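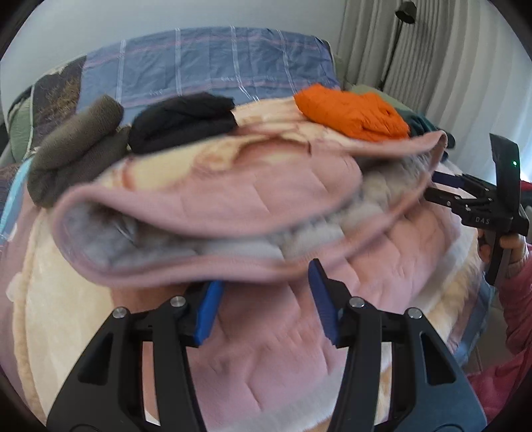
Plernarmont, June

Folding season

It is the time of year when the bed has to lose some weight. All winter we add layers to it, and then one warm night everybody wakes up at 3 with their feet out, and the next morning the whole lot has to be dealt with. This page of the gallery is blankets. If you came for the shed, that's further along.

The pink quilted one with the grey fleece lining is the awkward customer. Folded over on itself it makes a fat roll, and the lining bunches up in the gap as though it would like to be consulted. The cream plush blanket under it is no help, being thick and velvety and about as good a folding surface as a sheep.

We have tried the method from the Tuncer leaflet, which wants every blanket in thirds and then in thirds again, and promises a parcel the size of a loaf. Our loaves came out like footstools. In half and in half again is what we do now - less elegant, but you can remember it before breakfast.

Corners first, if you can find them. A quilted blanket with a bound edge has perfectly good corners, but the moment you let go of one it goes back in with the others and you start again. Pinch the end, lift, walk it over, put it down. Then smooth it from the fold outwards, or you trap a pillow of air in the middle and the thing sits up again while you're looking for the bag. 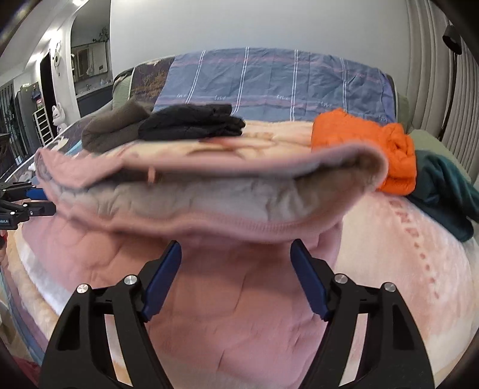
Orange tag at the front, folded edge towards you, and it looks almost like something from a shop. Grey-pink diamonds on one side, peachy pink on the other. It would look better still on a plain bed, but there's a pink quilted comforter with big letters on it to compete with, and behind that a blue-grey striped cover that says "love" over and over in small print, in case anyone had missed it the first time. Nothing in this room was bought to go with anything else.

Once folded, the blankets go into the Randeo bags, the 36 litre size. The 16 litre ones are fine for a cot blanket and hopeless for anything with a lining. We also own a Grurkix under-bed box, which holds plenty but won't go under our bed, so it lives on the landing with the ironing in it.

The striped cover stays on all year. The comforter gets until the end of the month, when it will be too hot for it and far too hot to be wrestling it into a bag.

Next page: the airing cupboard, 21 pictures, mostly towels.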